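Workshop notebook, upholstery and furniture care
September 10, 2025
Entry by Mirjam Geerts

Sofa in the front room, the cream leather corner model with the chaise. Today I wanted to finish the question of the cushions, and also to write down properly how the leather is doing near the window. Tamara asked for this two times already and my notes from before are on loose paper.

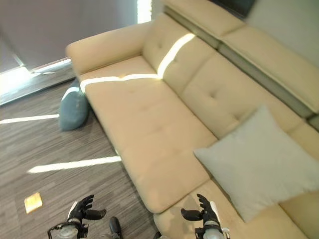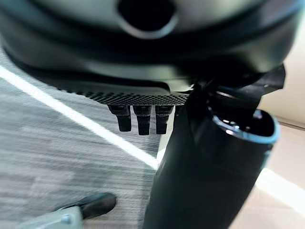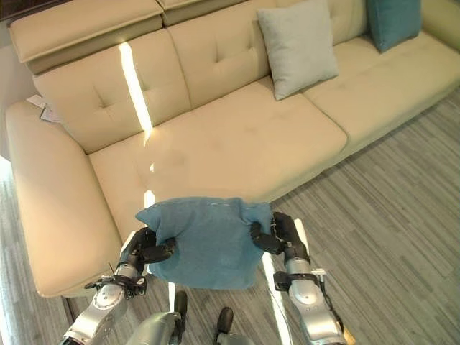
Front room, today. First one: teal cushion on the carpet next to the armrest. Third one: teal cushion on the sofa, blue cloth over the chaise.

Light
The sun comes in a narrow strip and it is strong. It falls over the back cushion and then over the seat. I put my hand on the leather inside the strip and after that on the leather next to it, and the difference is large. I don't like this for a leather that should stay cream. Godelieve thinks a few weeks of this is no problem, but she was speaking of the brown one in the hall, and a brown one hides everything. I would like to have the blind closed between eleven and three until we decide where the sofa will stand. To do: ask Natanael if the cord of the blind is repaired. He said it would be done before October.

Leather
I looked at the whole seat surface of the chaise with the lamp held low. Small creases, all soft, no cracks. The creases are where people sit down and swing their legs up, so it is normal use. The tufted parts of the back are in good condition. Dust collects around the buttons and a flat cloth goes over it and leaves it there. For the buttons I use the small soft brush first, dry, working from the button to the outside, and only then the cloth.

The order I follow now:
1. Cushions off and shaken outside the door, not above the carpet.
2. Headrests up, brush along the seam under them. Crumbs come also here, I don't understand how.
3. Back cushions, brush and cloth.
4. Seats, then the chaise, long strokes toward the front edge.
5. Armrest last, as it has most of the hand grease and makes the cloth dirty.
6. Cushions back.

Cloth
I compared again the blue cloth with the white one from Flesimen. On a test corner behind the chaise both clean the same. The white one leaves small fibers in the stitched seams, and I had to pick them out with tape. The blue one does not, but it must be washed without softener or it begins to smear. Mostafa washed the last ones with softener – I have put a note on the machine.

The Iteck cleaner I use with plain water, one small cap for a bucket, less than the bottle says. With the full amount the surface stayed a little sticky in the evening and I had to wipe again. The Brouwer balm I did not open today. It should go on after the cleaning has dried for one night, so maybe tomorrow if I am in the front room.

Cushions
The pale one is easy, it has soft fabric and it does not mark the leather. The teal one I am less sure of. My worry is the color. If the sun heats the leather and a dyed fabric is pressed against it all day, the dye can travel. I did the rub test with a damp white rag: 100 strokes on the back side of the cover, and the rag stayed clean. Then the same with a little of the Iteck in the water, and there was a very weak green shadow on the rag. Mostafa does not see it. I see it.

What I decided: the teal cushion may stand on the sofa, but on the side away from the window, and it comes off when we clean. When it is off it should not be left on the carpet for long. The carpet tiles give their dust to everything, and after that we carry the dust back onto the leather. A chair would be better, or the shelf.

Carpet
Gray striped tiles, so one does not see much on them, which is a reason to vacuum by calendar and not by eye. Also look for paper before vacuuming. There was a small square yellowish one on the floor by the sofa. If these papers are labels that belong to something, please write on them what they belong to.

Rub counter
Not about the sofa, but I was at the bench also. The sample of the Noruvness leather stopped at 1,084 rubs on the counter, and I had set 1,000. I think the stop switch is late again. The surface looks fine, slight shine, no color loss. I will not use the number in the report until the switch is checked, I only write that it passed the 1,000.

Questions for the others
Godelieve: do we have still the first invoice for the sofa? I want to know if the leather is pigmented or semi-aniline. The water drop stays on top for a long time, so I believe pigmented, but the feel is softer than I expect from that.
Natanael: blind cord, see above.
Tamara: you asked for how often. My proposal is a dry dusting every 7 days and the cleaner one time per month. More often is not better for it, the finish gets thinner from the wiping.

Added later, after the coffee: Tamara agrees with the dusting but she wants the teal cushion in the middle for the look of it. We leave it on the right until I have done the rub test one more time with fresh rags. The blue cloths are on the line behind the door, please don't take them for the windows.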